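The Long Way Back for a Plastic Hanger

Garment hangers are among the hardest household plastics to recycle, and the reasons have more to do with sorting equipment than with chemistry.

Tue 11 September

Most curbside programs in the country refuse plastic hangers. The rule is usually printed in small type near the bottom of the collection calendar, between garden hoses and toys, and most households miss it. The hangers go in the bin anyway, travel to the sorting plant, and are pulled off the line by hand or by a stopped machine.

The plant at Fernton handles mixed recyclables from five surrounding towns. Its first stage is a disc screen, a bed of rotating shafts that lets bottles and cans drop through while flat cardboard rides over the top. A hanger does neither. The hook catches a shaft, the arms span two or three others, and film plastic begins to wrap around the whole assembly. Clearing a jam means locking out the power and sending a worker in with a knife. The plant schedules a cleaning every 24 hours and carries out others as needed.

Material is the second difficulty. Clear store hangers are commonly made of polystyrene, which is stiff, cheap and brittle. Colored household hangers are more often polypropylene or a blend. The two resins do not mix well when melted, and a batch of one contaminated with the other yields pellets that crack under light load. Few hangers carry a resin code large enough to read at line speed. Optical sorters can tell the resins apart by reflected infrared light, but dark pigments absorb much of that light, and a black hanger may return almost no signal.

Metal adds a third step. Many store hangers have a steel hook and steel springs in the clips. These have to be broken out with a granulator and a magnet before the plastic can be sold.

The economics favor reuse. At Veltumside, a former textile warehouse now takes in hangers directly from clothing stores, which remove them at the register and pack them in the cartons that brought the stock. Each carton holds about 280 pieces. The contents are sorted by shape and size, checked for cracks at the neck, and sent back to garment factories, where they enter the supply chain again. A hanger in the program is typically rejected for a snapped clip or a bent hook. Rejects are ground on site by resin type — a simple matter when the models are known in advance.

Household hangers have no such route. Shapes vary too much, quantities are small, and there is no return freight to carry them. Casitz, a maker of molded housewares, began a mail-in trial last October and closed it after receiving 1525 hangers. Postage exceeded the value of the recovered resin by a wide margin.

The company has since moved to a one-piece design in a single unblended polypropylene, sold under the name Xolalpa. The hook is molded with the arms, there is no metal, and the resin code is stamped on the lower bar. The design does not solve the disc screen problem, and the packaging says so.

For now, the practical options for a household are limited. Dry cleaners often accept wire hangers but seldom plastic ones. Thrift stores take both when stock is low, and it is worth calling first. Hangers in good condition should be kept out of the curbside bin in any town that does not list them by name. Broken ones belong in the trash.

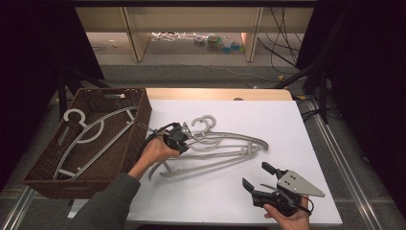 Gray plastic hangers on a white tabletop, with another in a woven basket.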